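Packing light, or how I stopped checking a bag

I used to be the person with the giant suitcase. You know the one, it tips over when you let go of the handle, and you have to sit on it to get the zipper shut. For a long weekend at my cousin's place I once brought four pairs of shoes and wore one of them. I'd tell myself I was "being prepared" and then I'd stand at the baggage carousel for half an hour with all the other prepared people.

What changed my mind was the trip to Manurung. It's a tiny lake town, lots of stairs, no elevator anywhere, and the rental was up at the top of everything. I hauled that suitcase up from the bus stop in the heat, stopping every few steps, while a woman with a small backpack went right past me eating an ice cream. I thought about that ice cream for months!

So last March, before ten days away (two cities and a train ride in between), I decided to go with one carry-on and nothing else. I got myself a Truva bag, the soft kind with no wheels, and started laying out clothes the week before. I'm a big believer in starting early now. If I pack the night before, I pack out of panic, and panic always wants a third sweater.

My rule is that everything has to go with everything else. That sounds very strict but mostly it means I wear a lot of black and gray, plus one thing in a color I like so the photos aren't too gloomy. Five tops, two pairs of pants, one dress that doesn't wrinkle, a light jacket that I wear on the plane. I sort it all at home first, one piece at a time, and anything I hesitate over goes back in the closet.

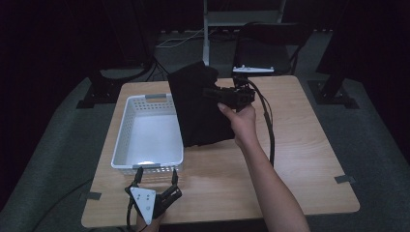

Shoes are still the hard part. I've settled on two pairs, the walking ones on my feet and a flat pair in the bag, and I stuff the flat pair with socks. My Linetti sandals have been to more places than some of my friends have, and they're starting to look like it, but I can't find anything else that packs down that small. If you know of something similar please leave a comment, I'm serious.

Then there's laundry, which people always ask me about. Yes, I wash stuff on the road! Usually just underwear and a top or two in the bathroom sink, with a little bit of regular shampoo, and I hang it up before I go to dinner. Roll the wet things in a towel and step on the towel first. It gets so much of the water out that most tops are dry by morning. Jeans are hopeless, so I don't bring jeans. On a longer trip I'll find a laundromat somewhere in the middle, and I kind of love that part, sitting there with a magazine I can't read while everyone else is off at the museum.

Toiletries I've cut way down too. Bar soap, a toothbrush, the little tin of face cream, sunscreen that I buy when I get there. My bag came in at 900 grams empty, and I was weirdly proud of that and told the man at the check-in counter, who did not care one bit.

Coming home is easier as well. I used to leave my suitcase open on the bedroom floor for a week (okay, two weeks) and pull clean socks out of it like it was a dresser. With the small bag I unpack the same evening. Everything gets dumped out, the washing goes in one place, the chargers go back in the drawer, and the bag goes up on the shelf. I've gotten fond of plain plastic baskets for this sort of thing. You can see what's in them and they wipe clean in two seconds.

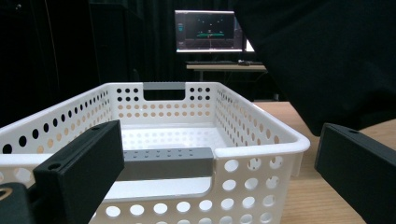
White plastic, gray handles, holes all over. My kind of basket.

Have I ever regretted leaving something behind? Sure. It rained for 3 days straight in Rekier and I would have paid a lot of money for real boots. I ended up buying a cheap umbrella and walking around with damp feet, and had a really good time anyway, mostly in cafes. The soup there is fantastic, by the way, get the one with the dumplings.

Next up is a winter trip and I'm a little nervous about it, because coats are enormous and so are my favorite sweaters. I'm thinking of wearing the bulky stuff on the plane and boiling quietly until takeoff. If any of you have done cold weather with just a carry-on, tell me how you handled the boots!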